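Nestden House Share, Upstairs Group
Minutes of the monthly house meeting, November

Held in the kitchen, started 7:10 pm, late as the oven timer was still going. Five rooms represented, the Usano end of the hall sent apologies. Notes typed up same night so excuse the spelling.

Minutes of last meeting
Taken as read. One correction: the shelf in the hall closet is for sheets only, not sheets and shoes. Agreed.

Matters arising
Dryer vent cleaned out. Bathroom hook still missing, carry over. Key for the side gate turned up in a coat.

Laundry and linen
Long item. Main complaint is clean washing getting put down on any flat surface and staying there till the next load comes up. Towels worst. Front bedroom raised as the one everybody uses for folding, being nearest the stairs and having the big bed.
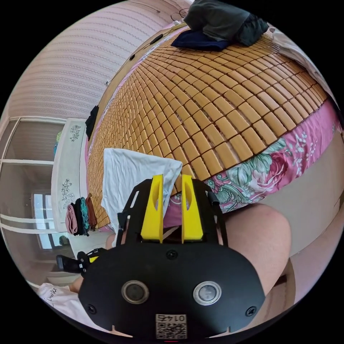 Towels to be folded first from now on, before shirts, and taken straight to the hall closet. Proposed and agreed with one against (wants shirts first, says they crease). Discussion on whether the bed should be used for folding at all. General feeling was yes, it's the best height and the bamboo mat doesn't pick up lint like a blanket does. But not with a towel left in a heap over the near edge of it, half on and half off, that's how things end up on the floor. Thirds, then half, then stack. Bath towels on the lower shelf, hand towels above. Anyone who doesn't know whose towel it is leaves it on the closet door and not on the bannister.

Bamboo mat
Asked if it stays on through the winter. Two rooms say too cold, front bedroom says leave it, they like it and it goes over the sheet anyway. Left to front bedroom to decide. Mat to be wiped with a damp cloth, wrung out well, never put in the machine. Somebody's old one went in the machine at the last house and the cord went. When it does come off it gets rolled, not folded, and stood up behind the wardrobe. A replacment from Priltia was looked at in the catalog, 90 with delivery. No need this year.

Sheets
Floral sheets to be washed on their own the first two times, the pink runs. Woldemariam Laundry on the corner will do a big bag wash if ours is out of action, prices on the fridge.

Sorting
Went back and forth on this one. Suggestion that darks and whites be folded at separate times. Voted down, too fussy. Darks and whites kept in seperate piles on the bed is enough.
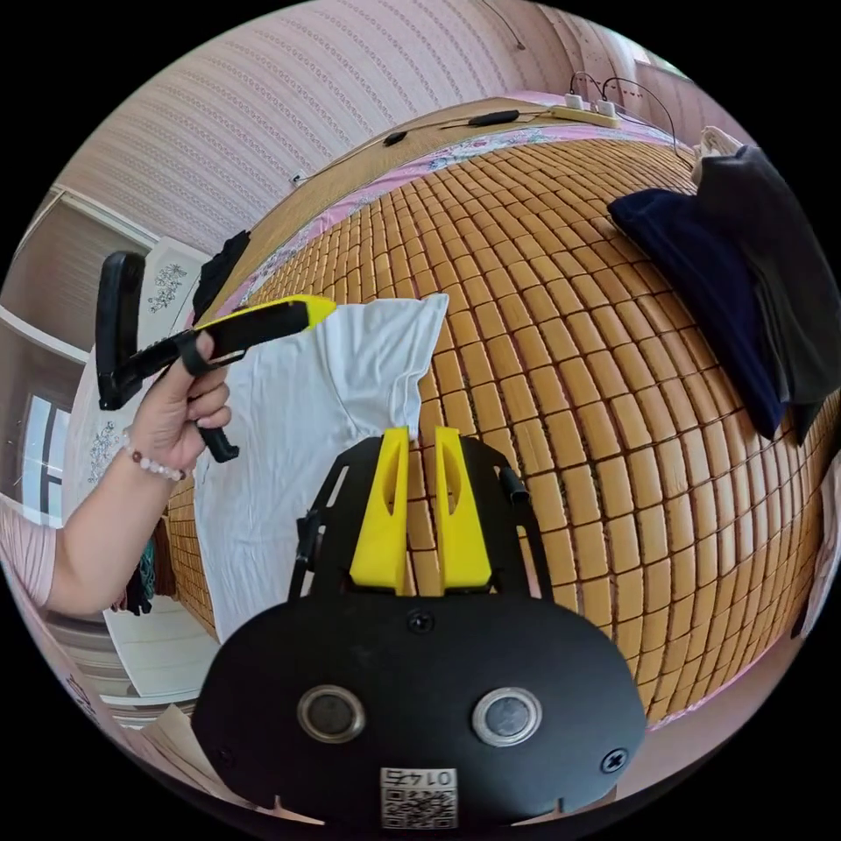 FRONT BEDROOM

Dark clothes stack on the right side of the bed, navy and gray together is fine. Small white things to be pulled out of the dark stack before it goes to anyone's room, they slip in at the corners and then get washed with jeans. White T-shirts folded last, on the mat, sleeves in. No piles up by the headboard please. Cables and the power strip live there and clothes shouldn't be pushed up against plugs. Agreed by all. Cables to be wound up when not in use, someone will bring ties.

Wardrobe: the white one is full. Winter coats to move to the hall by the end of the month. Ask before you hang anything in there.

Window to be opened for a bit after folding, the room gets stuffy.

Money
Kitty stands at 4000 after the gas bill. 900 put aside for the washer, which is making the noise again on spin. Repair quote came in at around 4 weeks' wait so we will ask elsewhere. Drying rack approved, the cheap one.

Any other business
Lint trap, again. Empty it every load.
Detergent scoop is missing, check your baskets.
Request for quiet hours on the washer, nothing started after 10 pm. Agreed.

To do
Bathroom hook: back bedroom
Cable ties: middle room
Second washer quote: front bedroom
New list for closet door: whoever typed this

Next meeting same time next month, kitchen. Closed 8:05 pm.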